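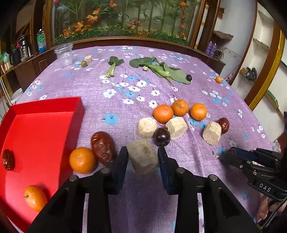
3.2 Setting the snack table

I'll admit this was my favorite part of the whole study. We wanted a table that felt like somebody's aunt had laid it, so out came the purple cloth with the printed flowers and the red box, and then the food went down in no order at all – small oranges, dark red dates, peeled chunks of a pale tuber. Dagim Gashaw (my co-author, and a much tidier person than me) wanted rows. I won that one!

Figure 2. Small oranges on the flowered cloth, with the red tray lying at an angle. 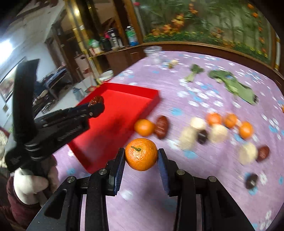 We ran 18 sorting sessions at the Verden site, each one capped at 12 minutes, and people could put whatever they liked in the red container. The mandarins were easy to talk about afterward, but the dates got everyone arguing – are they fruit, or are they candy? We kept both answers in the coding sheet, and I come back to them in Section 4.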